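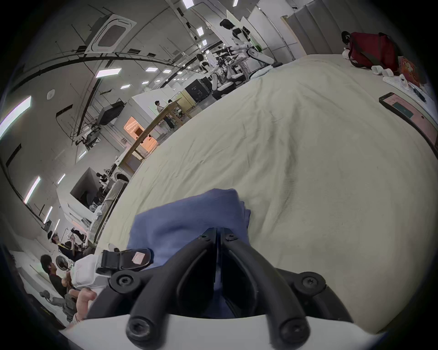

**Kalkidan Negussie**
Records editor, Clarside Charter Project

## 4. Logging a proposed charter amendment

Use this section when someone in Clarside government proposes a change to how the city is run: a new office, a longer term, a different way of picking judges. Section 3 covers ordinary ordinances. If you can't tell which one you have, start here and move it later.

You need an editor login and the full text of the proposal. A press release is not the full text. Neither is a speech, however many times the speaker says "reform."

### 4.1 Open the entry

1. Sign in to the tracker and choose **New > Amendment**.
2. Type the title as it appears on the filed document. Leave out nicknames. The "Fair Voice Act" was filed as "Revision of Article 2, council districts," and that is how it is listed.
3. Enter the sponsor. If the mayor's office wrote the text and a council member filed it, enter both and tick **Drafted elsewhere**.
4. Paste the current charter wording into the left box and the proposed wording into the right box.
5. Press **Compare**. Changed words show in bold.

**Note:** Compare catches words, and it can't tell you what they do. In August it flagged one small change in the Ornthorpe borough filing, "shall" to "may," and three editors passed it as a style fix. It had turned a required public hearing into an optional one.

### 4.2 Fill in the claims table

6. Under **Stated purpose**, quote the sponsor. Keep it to 111 words, the most the field will hold.
7. Under **Actual effect**, write what the new wording allows that the old wording did not. Use the text only. If you find yourself writing "will strengthen" or "will modernize," delete it.
8. Under **Who gains power**, name an office. "The people" is not accepted by the form, and I asked for it to be set up that way.
9. Under **Who loses power**, do the same. Sponsors often say no one does. Look again at the left box.

**Caution:** Do not fill in **Actual effect** from the summary supplied by the Bruduton Institute. Its summaries are well written and they arrive early, and both of those should make you slow down. Link to them under **Outside comment** if you must.

### 4.3 Set the status

10. Choose one of the following:
 - **Floated** - talked about, no text filed
 - **Filed** - text is with the clerk
 - **Scheduled** - on a ballot or council agenda
 - **Dead** - withdrawn or voted down
11. Save. The entry goes to a second editor and stays hidden until that person approves it.

Most entries stay at **Floated**. An official tries out an idea, sees who complains, and says later that it was only a conversation. Log it anyway, with the source link. Article 19, on filling vacancies, was "only a conversation" for two terms before it showed up on an agenda.

**Note:** **Dead** does not lock the entry. Leave it unlocked.

### 4.4 If the sponsor disputes your entry

12. Ask for the objection in writing and attach it.
13. Fix errors of fact the same day and record the old wording in **History**.
14. Send complaints about tone to Emiliano Barrientos. Do not soften an entry on your own after a phone call.

The Zúñiga import tool can bring in older filings in bulk, but it drops footnotes. Check each one against the clerk's copy before you approve it. Import settings are in section 5.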